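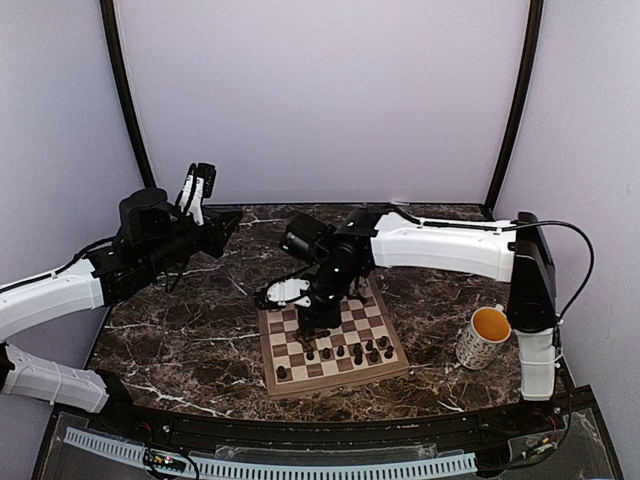

Gunnlaugur Þorgeirsson, health and supplements columnist

Saturday, February 5, 2022

Home | Columns | Vitamins | Sleep | Ask a Reader

I've been taking magnesium at bedtime since July, so when Pliltarel opened up their tablet plant in Janildale for a visitors' morning I signed up the same day. My wife thinks I go on these things for the free samples (she's not entirely wrong).

You start with a hairnet, a paper coat and shoe covers, and then our guide, Ms. Hallgrímsson, walked us past the mixing room. There's a big window and you can feel the drums turning through the floor! The powder goes in with a binder, gets blended, and moves next door to the presses. She said one press makes 3000 tablets in a short run, which they do first to check the weight and hardness before the real batch.

The part I liked best was the testing lab. A technician dropped a tablet in a beaker of warm water and we all stood there watching it fall apart, like people at an aquarium. If it takes too long, the batch gets held back. I asked whether magnesium really helps with sleep, and she was pretty straight with me – some small studies say it may, mostly in older adults, and the evidence is thin. She also said to check with your doctor first if you have kidney trouble or take other medicines. Fair enough.

Lunch was soup and rye bread in the canteen. The bus back to Ernwood leaves from stop 149, on the far side of the parking lot, and I nearly missed it because I was still reading labels in the gift shop. Do look at the "elemental magnesium" line, by the way, it's the one that tells you what you're getting.

I'd go again, maybe when they open the softgel side.

Comments (2)

marnie_k: Mine upset my stomach until I started taking it with food. Did they say anything about that?

Old Tom: Went last year and we didn't get soup.

Contact: Ernwood Health Pages, PO Box 474, Ernwood
© 2022 Ernwood Health Pages
Back to top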